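Household tips: clearing clocks into a bag with two arms, and what to check after a pinched lining

Filed under: Workshop and home automation, Safety
Updated June 9, 2024

These notes come out of a fault we had while teaching a pair of bench arms to pack small household things into a soft bag. No one was hurt and the repair was a needle-and-thread job, but the arm that caused it should have stopped sooner than it did. If you run a similar pair at home or in a shared workshop, most of this will apply to you.

What went wrong

The left arm holds the bag open by its upper edge and the right arm fetches. On the run in question the left gripper closed on the outer cloth and a fold of the lining together. When the arm lifted, the lining pulled tight, the stitching gave along one side, and the arm went on lifting. The bag came up, tipped, and a clock went over the front edge of the table.

The stop button was pressed by Endang Wijaya, who was standing on the wrong side of the booth and had to walk round to reach it. By then the lift had finished. The log from the Clavitz controller showed that the grip force had been raised to 100 per cent the evening before, for a job with a heavy tin, and never put back. The force alarm had been set to match, so it never went off.

That makes two faults: a setting left over from another job, and a stop button in a poor place. The torn lining came from the first. The broken clock came from the second as much as the first.

Before you start

Read the grip setting out loud and write it on the job card. We now start every soft-bag job at 10 per cent and go up only if the cloth slips.

Put the stop button where the person watching can reach it without taking a step. If two people are watching, decide which of them has the button.

Take batteries out of alarm clocks before practice runs. A clock going off inside a bag makes people reach in, and a hand should not be near a gripper that has power.

Tape a strip of foam along the front of the table if there is a rail below it. Anything that rolls off will hit the rail first.

Keep drinks off the table. Empty mugs are fine if they are part of the job.

Setting up the bag

Canvas is better than thin cotton. It stands by itself for a while, even when crumpled, and it gives the gripper a firm edge.

A printed or patterned lining is a help. When the wrist camera shows pattern where you expected plain cloth, you know the finger has gone inside the fold. Yusri Pasaribu spotted this when going back through the recordings, and we have used it as a check ever since.

If the lining is loose, tack it to the outer cloth every hand's width along the top. Use a contrasting thread so you can see when a stitch has gone.

Do not let the gripper take hold at a side seam. The cloth is thicker there and the fingers close unevenly. Pick a spot between the seam and the handle.

Packing order for clocks

Flat ones first, against the side of the bag. Square clocks with a rubber surround sit well and do not scratch.

Twin-bell clocks next, lying on their backs. The bells and the feet catch on cloth if they go in upright, and a caught bell was behind most of our smaller snags.

Round clocks last, because they roll. If one ends up under the gripper, stop and move it by hand with the power off. Do not try to nudge it clear with the arm. We cracked a face that way in the first week.

Leave a sponge within reach of the person, for wiping the fingers between runs.

Cleaning and checking the fingers

Smooth plastic fingers pick up lint, and any groove along them will hold it. Wipe from the base to the tip with a barely damp cloth, then go along the groove with a wooden toothpick. Do not use a metal pick – it leaves burrs, and burrs pull threads.

Look at the rubber pads under a good light. If a pad has gone shiny, swap it. A shiny pad slips, and then somebody turns up the force to make up for it, which is how our trouble began. We order Paronitz pads in packs of 2 and change both together.

Check the coiled cable on each arm for flat spots. Lift it clear of the elbow before you power up.

If something gets pinched

Press stop. Do not open the gripper from the screen until somebody has a hand under the bag and has said so.

Open the fingers slowly and let the cloth fall away. Pulling it out does more harm than the grip did.

Write down the force setting, the arm and the place on the bag before you reset anything. Juwita Wijaya keeps ours in an exercise book next to the controller, and it has been more use than the log. 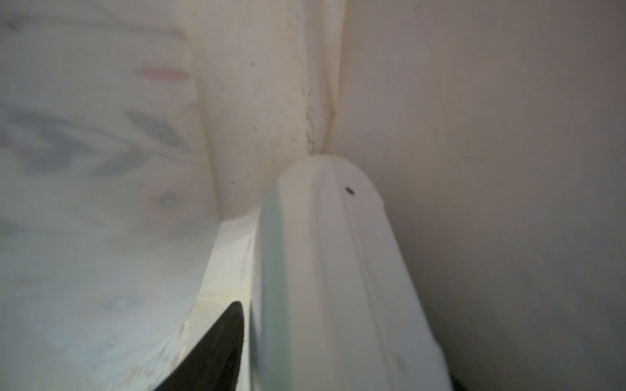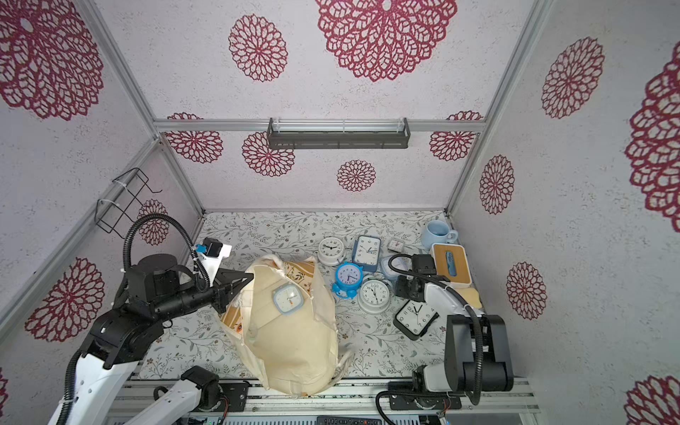 Bench arms in the booth: close in at a gripper finger (first), and the left gripper on the bag with the clocks beside it (second).

Mending the lining

Turn the bag inside out and pin the torn edge back to its line. Backstitch in polyester thread, going a thumb's width past the tear at both ends. Press with a warm iron through a cloth. Leave the bag out of use until July if you can spare it and practise with an old one, as a fresh repair is the first place a badly set gripper will find.

Questions about the job card go to Sugeng Hutapea. The blank card is pinned up by the door, and there are spares in the drawer with the pads.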